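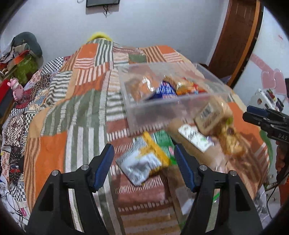

Replace the pads by count, whatever they look like

My position on finger pads is that they should be changed on a fixed count of grasps and never on appearance. I look after the hand-held grippers at Osisix, and I have lost this argument often enough to want it written down.

The usual practice is to change a pad when it looks worn. The trouble is that a textured pad loses its grip long before it loses its texture. Skin oil, crumbs and the slip coating on snack wrappers fill the low points first. The surface still looks sharp under a lamp, and the packet creeps all the same. Film packaging is the worst load for this. It is light, it creases under the pad, and the operator makes up for any slip by squeezing harder, so the linkages take up the load that the pad should have avoided.

Bohdana Harasym keeps the bench log for our units. Our limit is 2,000 grasps per pad pair, with a wipe every 50. One pair was pulled early, after 166, when the left pad had been fitted a little off its seat. It was wearing along one edge only. Visual inspection would have passed it, as the edge in question faces inward when the fingers are open. The log caught it on closing width.

Setting up after a change takes 10 minutes if it is done in the right order. Open the fingers fully. Check that each linkage screw is seated before touching the pad, and mark the heads with paint pen so that later movement shows. Fit both pads, never one. Close on a strip of thin paper and pull it from each side in turn; the drag should match. Then run the closing width again and write it down. People skip the paper because the width reading looks more scientific. The width reading says nothing about whether the pads meet flat.

Bořivoj Matoušek, who runs the Clodomska units, objects that counting wastes good pads. He is right about that, and some of ours go in the bin with life left in them. I accept the loss. Pads are cheap, and a week of grasps recorded with a slipping left finger has to be sorted by hand afterwards, with much disagreement over which ones to keep.

His other objection is stronger. A count treats a soft packet and a rigid bin as the same event, and they plainly wear the pad differently. I would support a weighted count if someone would maintain the weights. Until then the plain number stays on the card in the lid of each case, and the pads come off when it is reached.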